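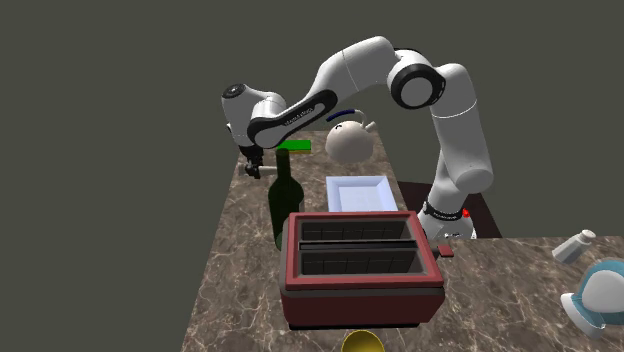 Trollumham 面包交换会 八月例会记录

时间:2022年8月24日,晚饭以后
地点:Annatjie 家
到场:Annatjie Engelbrecht、Kwadwo Appiah、Mandla Nkuna、Karabo Radebe,还有我(Nesma Soliman,这回轮到我记)
下次记录:Mandla(他已经答应了,写在这里就赖不掉了)

先跟没来的朋友打个招呼。上次有人说记录太干巴,读完不知道大家到底吵了什么,所以这次我就照着自己的习惯写,想到哪儿写到哪儿,决定了的事我会单独写一句“定了”,赶时间的直接找这两个字就行。哪里记错了请在群里喊我,别偷偷改文档,上次就改乱过,最后两个版本谁也对不上谁。

一、上次的尾巴

五月那次交换会的事总算可以翻篇了。欠着的两只藤编发酵篮已经还给 Kwadwo,一只底下有点松,他说自己拿绳子绑一绑还能用。Karabo 那边的照片也传到共享文件夹里了,文件夹名字叫“五月”,别再建“五月新”“五月最终”这种了,求求大家。

酵种的事也得交代一句。上回领走黑麦酵种的人里头,有几位在群里问为什么一股指甲油味儿。Annatjie 又讲了一遍:那是饿着了,多喂两顿,水少一点,稠一点养,味道就下去了。她还说冰箱里放久了表面那层灰色的水不用慌,倒掉或者搅回去都行,但要是看见粉色、橙色的斑,整罐扔,不要心疼,罐子也要煮过再用。我把这段原样记下来,以后再有人问就把这段贴过去。

Mandla 问能不能把酵种的喂养比例统一一下,省得新人糊涂。聊了好一会儿,没聊拢。Annatjie 一直是一份种、两份粉、两份水,Kwadwo 夏天用一比五比五,他家厨房热,一比二的话半天就塌了。最后说好两种都写进说明,标明一个适合凉快的屋子,一个适合热的屋子。Mandla 负责写,写完先给我看错别字。

二、面粉团购(这次吵得最久)

大家最关心的就是这个,所以我写得细一点。

我们一直从 Bullo 磨坊拿粉,石磨全麦和白粉都有。这次要报的数是 42 袋,比上回多,多出来的基本全是全麦。Kwadwo 打过电话,对方说可以送到 Trollumham,但是只送到路口,不进巷子,货车拐不进来。也就是说还得我们自己从路口搬回来。

Karabo 提出换一家,她嫌 Bullo 的白粉最近吸水不稳定,同样的方子,有一袋面团硬得像橡皮泥,另一袋稀得捧不起来。Kwadwo 不同意,觉得是天气的缘故,面粉放在潮的地方本来就会变。两个人来来回回说了好几轮(我中间去倒了杯茶,回来还在说)。Annatjie 的意见比较折中:换不换先放一放,大家拿到新粉以后,都先留出一点水不要一次加完,把最后实际加了多少记下来,下回例会凑一起看,有数字再吵。

这个办法我挺喜欢的!我自己就从来不记,每次凭手感,好吃了也不知道为什么好吃。

定了:这一次还是找 Bullo,一共 42 袋。吸水情况大家各自记,写在纸上、手机上都行,记的时候写清楚是哪种粉、当天屋里热不热。

定了:搬粉那天借 Mandla 邻居的手推车。上次那辆轮子会卡,Mandla 说他先上点油。

付钱的方式跟以前一样,先付再订。上次有两位是粉到了才付,Kwadwo 自己垫着,垫了挺久,他不好意思催,我替他催一句。名字我就不写了,你们自己知道。

还有一件小事,装粉的纸袋不要扔。Karabo 收来垫菜地,谁家有就叠好带到下次例会,破的也要,湿的不要。

三、Folovberg 集市的摊位

好消息是摊位批下来了!位置在水井旁边,挨着卖蜂蜜的那家。Annatjie 高兴坏了,她惦记那个位置很久了,早上有树荫,面包不会晒得发干。

摊位费 90,跟我们报名表上看到的一样,没有另外加钱。桌子他们出,桌布和招牌我们自己带。招牌还是那块旧的,字有点掉色,Karabo 说她重新描一遍,颜色想用深绿。没人反对,就深绿吧。

接下来是到底拿什么去。去年的教训大家都记得,什么都带了一点,结果什么都不够,排到后面的人只剩下芝麻脆饼可以挑。这次想少几样,每样多做一些。报上来的有:

Annatjie:黑麦葵花籽,整条的,隔夜放着更好吃,所以她前一天就烤
Kwadwo:乡村白,大圆的,当天凌晨烤
Karabo:橄榄扁面包,趁热撒盐
Mandla:肉桂卷(他说要练,集市前请大家去他家试吃,我第一个报名)
我:皮塔,还有一点鹰嘴豆泥

皮塔这个我要先说清楚,我会现场加热,但是不现场烤,我那个小炉子带过去太折腾了。

定了:大面包合计 46 条,由 Annatjie 和 Kwadwo 自己去分,谁多谁少他们俩商量。扁面包和卷子不算在这个数里。

定价没有定下来。Karabo 觉得去年卖便宜了,隔壁摊一条白吐司都比我们贵。Annatjie 怕贵了老主顾不高兴。这个放到群里投票,我今晚发,三天以内投完,不投的就算听大家的。 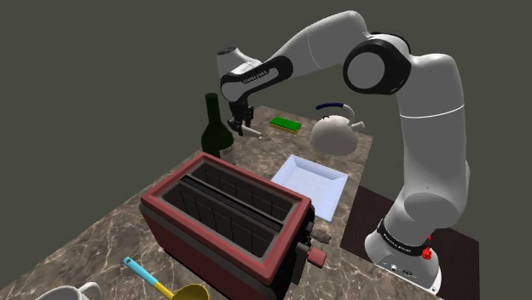
试吃怎么弄,是从去年就留下来的老问题。光切片摆盘的话,黑麦那种厚实的面包吃着有点闷,抹了黄油也还是差口气,Annatjie 一直想现场给人烤一下,边上焦一点,香味自己会把人勾过来。大家都同意,接着就开始说用什么机器。上面图里那种大个儿的红色烤面包机,颜色是真抢眼,老远就能看见,可是个头也实在,往我们那张窄桌上一放,试吃盘和找零的盒子就得挤到边上去了。Mandla 喜欢红的,他说配深绿的招牌好看(像过节)。Kwadwo 更在意开口够不够宽,乡村白切出来是厚片,窄口的塞不进去,硬塞又会卡住烧糊。Annatjie 家里有一台旧的,宽口,不好看但是耐用,她愿意拿出来。我投的是旧的这一票,先用一年看看,真的有人围过来了再考虑买。

定了:带 Annatjie 那台旧的去。插线板 Kwadwo 带,要长的,电源在水井另一头。线从桌子后面绕,拿胶带贴在地上,别让小孩绊着。

切片的规矩也顺带说好了。面包刀只用带锯齿的,切黑麦之前先等它凉透,温着切里面是黏的,刀上会糊一层,客人看见还以为没熟。每种面包旁边立一张小卡片,写面粉种类、有没有坚果、有没有芝麻。去年有位妈妈问橄榄扁面包里有没有芝麻,我们几个互相看了半天,谁都答不上来,脸都红了。这次每个人自己写自己的卡片,集市前一晚拍照发到群里,Mandla 统一誊一遍,他字好看。

试吃用的黄油要不要自己打?Karabo 想打,还想加蒜和欧芹。我觉得可以,但是得放保冷箱里,一次拿一小碟出来。天热的时候黄油化成一滩,看着就不想吃了。保冷箱我家有,冰袋谁有多的请带一个。

当天的时间安排大致是这样:Kwadwo 天不亮就开始烤,他直接从家里过去;Annatjie 开车带桌布、招牌和烤面包机;Karabo 和我坐她的车,扁面包放腿上(去年放后备箱,颠得油都跑出来了);Mandla 骑车,肉桂卷请 Annatjie 一起捎上。收摊以后剩下的面包,谁在谁分,分不完的送到 Mokoena 街那边的食物架上,老规矩,贴上当天的标签。

四、秋天的烘焙课

起因是图书角那边来问,能不能给没烤过面包的人办一次入门课。Kwadwo 去谈的,对方可以出地方,还有一个烤箱,就一个,不算大。

人数争了几句。对方希望多收点人,Kwadwo 觉得人一多就变成看表演了,揉面这事儿不自己上手学不会。讨论下来收 12 个人,两个人共用一个盆,烤的时候分批进炉。

定了:一次课 12 人,报名满了就开候补,不加座。

教什么呢?Annatjie 本来想教天然酵种,被我们几个一起劝住了。一堂课的时间根本发不起来,大家只能捧着一团面回家,路上还得担心它从盒子里冒出来。所以第一堂教最普通的酵母面包,白粉加一点全麦,模具烤,保证每个人能带走自己烤的。酵种放第二堂,想学的人再来,每人领一小罐回去养。

我觉得最好再加一段“失败了怎么办”。我刚开始那阵子烤出来的东西能拿去垫门,当时特别想有个人告诉我哪儿错了。Karabo 附议,她还愿意故意烤几条坏的带去:一条发过头的,一条没发够的,一条忘了放盐的,切开摆一起给大家看里面的气孔,忘盐那条让人尝一口,尝一口就记一辈子。

分工暂时是这样:
Annatjie 主讲,揉面那段她来示范
Kwadwo 管烤箱和时间
Karabo 准备失败面包
Mandla 印讲义,字大一点
我在旁边转,看谁的面太湿了帮一把

讲义里要写的东西大家当场凑了几条,我先记着,Mandla 回头整理。水温用手背试,不烫就行。盐和酵母分开两边放,混匀了再加水。面团粘手先别加粉,歇十分钟再揉,多半就不粘了。发酵看大小别看钟点,用手指按一下,慢慢弹回来就可以进炉。出炉以后脱模,放架子上晾,别闷在模具里,底会湿。

Karabo 问要不要收费。Kwadwo 说图书角不收场地费,我们就收个面粉和酵母的本钱。具体多少等粉到了再算,这次没定。 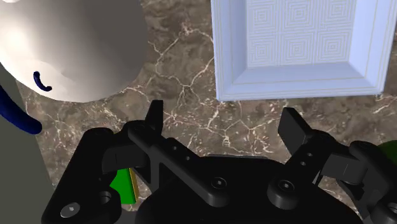 五、厨房器具借用

这一项本来以为五分钟就能讲完,结果又是半天。

我们几样公用的东西,铸铁锅、大秤、压面的那个手摇机器,现在到底在谁家,说不清楚。当场一个一个问,铸铁锅在 Karabo 家,她承认借了很久,下周还。大秤在我家,我一直以为是我自己的(脸红一次)。手摇压面机没人认领。Mandla 记得最后一次见是在五月交换会上,收摊的时候装进一个纸箱了,纸箱去了哪儿就没有下文了。谁家储物间里有一个没拆的纸箱,请去翻一翻!

Annatjie 建议弄个本子,借的时候写名字,还的时候划掉,本子就挂在她家厨房门后面。Mandla 想弄成网上的表格。我猜网上的表格过一个月就没人填了,本子起码进门就看得见。举手,本子赢了。

定了:借用登记用纸本子,挂 Annatjie 家。借出去的铸铁锅还的时候不要用洗洁精泡,擦干,抹一层薄油。上回还来的时候锅盖内侧有锈,Annatjie 拿盐和土豆擦了一下午。

秤的电池也该换了,显示忽明忽暗的,称盐的时候特别吓人。我来买,小票留着。

六、零碎

Kwadwo 问谁有多余的烘焙布,他那张用得已经脆了,一折就裂。Karabo 有一卷,可以剪一段给他。

有新邻居想加入,是从食物架那边看到我们的标签找过来的,会做一种扁扁的玉米饼。大家都很好奇。我去联系,请她下次例会来坐坐,带不带饼都欢迎(最好带)。

Mandla 提了一下群里消息太多,重要的事刷两下就找不着了。以后团购和集市的消息开头都写上“团购”或者“集市”,方便搜。闲聊照旧,面包照片照发,这个没人舍得禁。

Annatjie 这次招待大家的是无花果核桃黑麦,配一种很咸的白奶酪。方子她口述,我记了个大概:无花果干提前用红茶泡软,泡的茶别倒,拿来和面;核桃先烤一下再掰碎;果料等面团揉好歇过一轮再叠进去,早了会把面团划破。份量我没听全,她那时候在开烤箱,声音盖过去了,等她补。

七、谁要做什么

Nesma:今晚发定价投票;买秤的电池;带保冷箱;联系新邻居
Kwadwo:向 Bullo 报数;收团购的钱;带长插线板;跟图书角回话
Karabo:描招牌;还铸铁锅;打蒜香黄油;收旧纸袋
Mandla:手推车上油;写酵种说明;誊卡片;印讲义;练肉桂卷
Annatjie:登记本;检查烤面包机;跟 Kwadwo 分大面包的数;补无花果面包的份量

下次例会等粉到了再约,地方换到 Kwadwo 家。自己带杯子,他家杯子不够。

补一条,散会以后才想起来的:Karabo 的蓝格子围裙落在 Annatjie 家椅背上了,已经洗好,下次带过去。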